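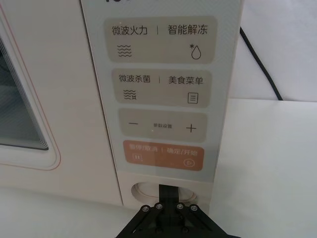
Chapter 5
Heat and Energy in the Kitchen

When Ghizlane Salem took over the school kitchen in Prellelham, the electric bill for March came to 2,480 kilowatt-hours. She wanted to know where it went. The refrigerators ran day and night, the ovens ran for part of the morning, and the dishwasher ran after lunch. She guessed that the ovens used the most. She was wrong, and you will see why in Section 5.3.

Cooking is a transfer of energy. Energy leaves a source, such as a gas flame or an electric coil, and enters the food. Some of it always goes elsewhere. It warms the pan, the air, the walls of the oven, and the cook. In this chapter you will learn how to measure energy, how it moves from one object to another, and how to work out what share of it ends up where it is wanted.

Heat and temperature

In everyday speech, people use the words heat and temperature as if they meant the same thing. In science they do not. Temperature tells us how hot or cold something is. Heat is energy that moves from a warmer object to a cooler one. A cup of tea and a bathtub of water may have the same temperature, but the bathtub has given up far more energy by the time both have cooled to room temperature.

Three ways that heat moves

Conduction is the movement of heat through direct contact. A metal spoon left in hot soup warms along its length until the handle is hard to hold. Wood conducts heat poorly, and a wooden spoon stays comfortable.

Convection is the movement of heat by a flowing liquid or gas. Water at the bottom of a pot warms, expands, and rises. Cooler water sinks to take its place.

Radiation is the movement of energy by waves. It needs no material to carry it. A broiler browns the top of a casserole mostly by infrared radiation. Microwaves also carry energy, but they differ from infrared in wavelength and pass a short distance into the food before they are absorbed. The center of a thick dish is still heated largely by conduction from the outer layers — one reason recipes call for a standing time.

Key terms

conduction, convection, efficiency, joule, kilowatt-hour, radiation, specific heat, temperature

Before you begin

Find the power rating of two appliances at home. It is usually given in watts on a label on the back or underneath. Write both numbers in your notebook, along with how long each appliance runs on a normal day. You will need them for the activity on page 208.

5.1 Measuring Energy

The basic unit of energy is the joule. Lifting a small apple to a height of one meter takes close to one joule. Heating a cup of water for tea takes many thousands, and for that reason cooks and power companies use larger units.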